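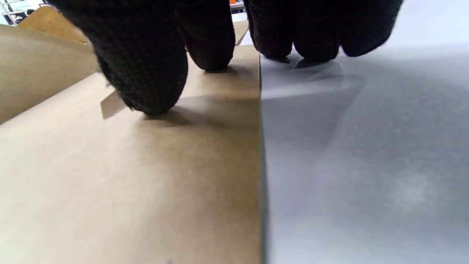
Chapter 2
Flat Sheets: Board, Card and the Art of Holding Still

October
By the Clotel Workshop Series editors

Most of us met cardboard long before we met any other building material. It came to the house wrapped around something our parents wanted, and by suppertime it belonged to us and had become a boat or a shop counter. So it may feel a little odd to open a textbook and be asked to study it all over again, as though you'd never folded a flap in your life. Bear with us! There is a good deal to learn from a sheet lying flat on a table, and the students who give this chapter a patient afternoon are usually the ones whose boxes close properly by the end of the course.

In Chapter 1 you looked at how board is made and why it bends more willingly in one direction than the other. Now we come to handling it. By handling we mean everything that happens between picking a sheet off the stack and making the first cut: laying it down, squaring it up, bringing it alongside its neighbor, and keeping it there while you think.

Begin with your hands. Press down with the pads of your fingers and let the weight come from your shoulders, the way you would smooth a tablecloth before company arrives. A sheet of board pressed in one spot will swing around that spot like the hand of a clock. Pressed in two places, well apart, it stays where you put it. If you are joining two sheets edge to edge, give each one a hand of its own and bring the straight edges together slowly, until only a thin dark line shows between them. Look along that line from one end to the other. Where it widens, one of your edges isn't true, and no amount of tape will make it so.

Gloves are a matter of taste in some workshops and a house rule in others. At the old Pacheco box works, where several of the exercises in this book began, everyone on the benches wore thin knit gloves with a bit of grip to them, and newcomers grumbled for a week and then forgot they had them on. A cut edge can be surprisingly sharp. Whatever you choose, choose a close fit, so you can still feel a ridge or a crease through the fabric.

You'll also want to keep an eye out for small flaps and lifted corners. A slit that has opened a little, or a fold that wants to rise, will catch your sleeve or the next sheet down. Smooth it flat, or cut it away if it falls in the waste.

For the exercises you will need the Andudik practice pack, which holds 100 sheets in mixed weights, along with a steel rule, a soft pencil and a table you don't mind scuffing. Those of you working from the older Pradex pack will find the colors differ, and you should read the substitution table on page 161 before you start.

Exercise 2.1. Lay two sheets side by side and bring their longest edges together. Hold them with your hands only, with no tape or weights, while a partner draws a pencil line across both. Let go, then line them up again by the pencil mark alone.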